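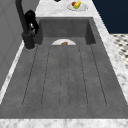 점유율 숫자를 믿지 않게 된 사정

2025년 3월 23일

아마추어 축구 리그를 보러 다닌 지 꽤 됐다. 프로 경기는 중계로 보면 되고, 내가 주말마다 운동장 펜스에 기대서 보는 건 동네 팀들 경기다. 그런데 작년 6월부터 우리 리그에도 데이터 바람이 불었다. Grotik이라는 분석 서비스를 리그 운영진이 단체로 계약한 것이다. 경기가 끝나면 그날 저녁에 점유율, 패스 성공률, 활동량, 그리고 '압박 지수'라는 이름의 숫자가 팀 페이지에 올라온다. 다들 신기해했고 나도 처음 두어 주는 열심히 들여다봤다.

지금은 거의 안 본다. 왜 그렇게 됐는지 한번 적어 두려고 한다. 댓글로 몇 분이 물어보시기도 했고.

압박 지수라는 것

제일 먼저 걸린 게 이 압박 지수였다. 설명 페이지에는 "상대 진영에서의 능동적 수비 행동을 종합한 값"이라고만 적혀 있다. 능동적 수비 행동이 뭔지, 종합은 어떻게 하는지는 없다. 문의를 넣었더니 자체 모델이라 공개가 어렵다는 답이 왔다. 그럴 수 있다. 회사니까. 하지만 계산법을 모르는 숫자를 가지고 감독이 선수를 빼고 넣는 건 다른 이야기다.

Serley 팀이 딱 그랬다. 시즌 초반에 압박 지수가 리그 최상위라면서 자기들 페이지 대문에 걸어 놓았는데, 그 팀 경기를 직접 본 사람이면 고개를 갸우뚱했을 것이다. 앞에서 공격수 둘이 죽어라 뛰기는 한다. 문제는 중원이 안 따라 올라온다는 점이다. 둘이 뛰는 사이 뒤에 운동장 절반이 비고, 상대는 그 빈 데로 공 한 번 차 넣으면 끝이다. 내 눈에는 압박이 아니라 그냥 달리기였다. 그런데도 숫자는 높았다. 두 명이 상대 진영에서 워낙 많이 뛰니까 그게 그대로 점수가 되는 모양이다. 물론 이것도 내 추측이다. 공개를 안 하니 추측밖에 할 게 없다.

9 대 0이 될 뻔한 경기

Pritchard 원정 경기 얘기도 해야겠다. 비가 와서 운동장 한쪽이 질퍽했고, 홈팀은 전반부터 공을 뒤에서 돌렸다. 수비수끼리 주고받고, 골키퍼한테 줬다가, 다시 수비수한테. 원정 온 Skullent는 따라붙지 않고 하프라인 근처에서 기다렸다. 그러다 패스 하나가 물 고인 데서 멈추면 냅다 가져가서 슛. 전반에만 이런 장면이 여러 번 나왔다. Skullent 공격수 발끝이 그날 좀 멀쩡했으면 9 대 0으로 끝났어도 할 말이 없는 경기였다. 실제로는 1 대 0이었다. 들어간 한 골도 수비 맞고 꺾인 것이었다.

저녁에 올라온 리포트의 제목이 "Pritchard, 경기를 지배하고도 석패"였다. 자동 생성 문장이다. 점유율도 패스 성공률도 Pritchard가 한참 위였으니 그런 문장이 나왔을 것이다. 나는 그 비를 다 맞고 서 있던 사람으로서 좀 어이가 없었다. 골키퍼가 발등으로 공을 걷어내다 자기 팀 선수 등을 맞힌 것까지 봤는데 지배라니.

더 곤란한 건 그다음이다. 리포트를 본 홈팀 사람들이 진짜로 자기들이 잘했다고 믿어 버렸다. 팀 게시판에 "내용은 우리가 이겼다"는 글이 올라왔고, 다음 경기에 똑같은 방식으로 나와서 또 졌다. 그 경기 리포트 제목은 안 봤다.

표본이 이만큼인데

우리 리그는 한 시즌에 팀당 15경기를 한다. 그중에 비 온 날, 인원이 모자라서 빌려 온 선수가 뛴 날, 상대가 늦게 와서 전후반을 줄여 한 날을 빼면 제대로 된 경기가 몇이나 남는지 모르겠다. 그런 걸 다 섞어서 평균을 내고 소수점 둘째 자리까지 보여 준다. 패스 성공률 소수점 둘째 자리. 인조잔디가 들떠서 공이 제멋대로 튀는 운동장에서.

프로팀 분석이 쓸모없다는 얘기는 아니다. 거기는 카메라가 여러 대고, 사람이 붙어서 확인하고, 경기 수도 많다. 우리는 운동장 옆 철제 난간에 카메라 한 대 묶어 놓은 게 전부다. 그 카메라가 먼 쪽 터치라인을 제대로 잡는지부터 의심스럽다. 한번은 교체로 들어간 선수가 나간 선수의 기록을 그대로 이어받아서, 서른 넘은 아저씨가 후반 막판에 갑자기 최고 속도를 찍은 것으로 나온 적이 있다. 본인은 캡처해서 프로필 사진으로 쓰고 있다. 행복해 보이니 됐다.

등번호 26번

숫자에 안 잡히는 선수 이야기를 하나 하고 싶다. Skullent의 26번. 이름은 여기 안 쓰겠다. 본인이 싫어할 것 같다. 포지션은 왼쪽 풀백인데 평점이 늘 바닥이다. 패스도 적고 드리블은 아예 없고 태클도 별로 없다. Grotik 기준으로는 왜 뛰는지 모를 선수다.

그런데 이 사람이 있는 쪽으로는 상대가 공격을 잘 안 한다. 태클을 할 일이 생기기 전에 이미 거기 서 있기 때문이다. 상대 윙어가 공을 받고 고개를 들면 앞에 26번이 있고, 그러면 뒤로 돌린다. 이 '뒤로 돌린다'가 기록에는 상대 팀의 성공한 패스로 남는다. 막은 사람은 아무것도 안 한 게 되고 못 뚫은 사람은 패스 성공률이 올라간다. 이런 걸 몇 주 동안 보고 있으면 사람이 의심이 많아진다.

3월 초 경기에 26번이 안 나왔다. 개인 사정인지 평점 때문인지는 모른다. 그날 Skullent는 왼쪽에서만 두 골을 먹었다. 한 경기 가지고 결론을 내리면 나도 Grotik이랑 똑같은 짓을 하는 거니까 여기까지만 쓴다.

반론도 들었다

이런 얘기를 뒤풀이 자리에서 했다가 한소리 들었다. 요약하면 "당신 눈도 못 믿기는 마찬가지 아니냐"였다. 맞는 말이다. 나는 펜스 한쪽에서 보고, 반대편에서 일어난 일은 잘 모르고, 좋아하는 선수는 잘하는 장면만 기억한다. 위에 쓴 26번 얘기도 절반은 편애일 수 있다.

그래도 내 눈은 틀렸을 때 옆 사람이 반박이라도 해 준다. 아까 그거 오프사이드 맞았다고, 너 저쪽 안 봤지 않냐고. 압박 지수한테는 그게 안 된다. 71.4라고 뜨면 그걸로 대화가 끝난다. 예전에는 경기 끝나고 30분은 떠들었는데 요즘은 다들 앱에 결과 뜨기를 기다린다. 나는 이게 제일 마음에 안 든다.

비용 문제도 있다. 회비가 올랐고 오른 몫이 전부 분석 서비스로 간다고 들었다. 그 돈이면 골대 그물부터 갈 수 있다. 북쪽 골대 그물은 아래가 터져서 낮게 깔린 슛이 들어가면 공이 그대로 뒤로 빠져나간다. 작년에 그것 때문에 골이냐 아니냐로 한참 다퉜다. 카메라로 확인하자는 말이 나왔는데, 하필 그 골대가 카메라에서 제일 먼 쪽이라 점만 한 게 움직이는 것밖에 안 보였다.

재계약할지 말지는 6월에 투표로 정한다고 한다. 나는 선수도 아니고 회원도 아니라서 표가 없다. 표가 있는 분들은 리포트 아무거나 하나를 골라서, 본인이 직접 뛴 경기로, 처음부터 끝까지 읽어 보시고 찍었으면 한다. 기억하는 경기랑 같은 경기가 맞는지.

다음 글은 원정 다닐 때 주차 얘기를 쓸 생각이다. Pritchard 운동장 뒤쪽 공터는 이제 막혔으니 거기 대시던 분들은 조심하시길.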